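List home | Threads | By date | Search | Next in thread

Re: what do you keep in the little drawers?

Hi Vichien and everybody,

Vichien Tanasarn wrote:
> I finally bought one of those small drawer cabinets for the bench
> and now I can't decide how to fill it. By size? By project? My wife
> says by color, and I think she means it.

I'm with your wife, sort of! I tried by project for years and ended up with spare switches in two different places (and a third bag in the truck, but let's not go there). Last July I dumped everything out on brown paper and started over, one kind of part at a time. Smooth paper is great for this — you can write right on it with a marker.
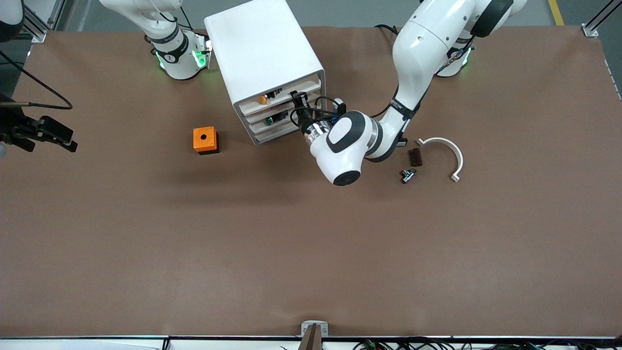

Buttons and lamps go near the top in my system, because I grab them the most. Orange up high, green lower down, so I can reach without reading a label. Screws live in jars. I know Wongsuwan folks swear by drawers for screws, but I've spilled too many.

One more thing, turn the cabinet a little so the fronts face your good hand. Mine sat square to the wall forever and I was always leaning over stuff to get at it.

Does anyone still have the divider pattern from the Pristutcombe swap? I lost my copy and I need two more sets.

Amnuay Chareonsuk

Umel Bench & Parts List | Contact the list owner | Back to top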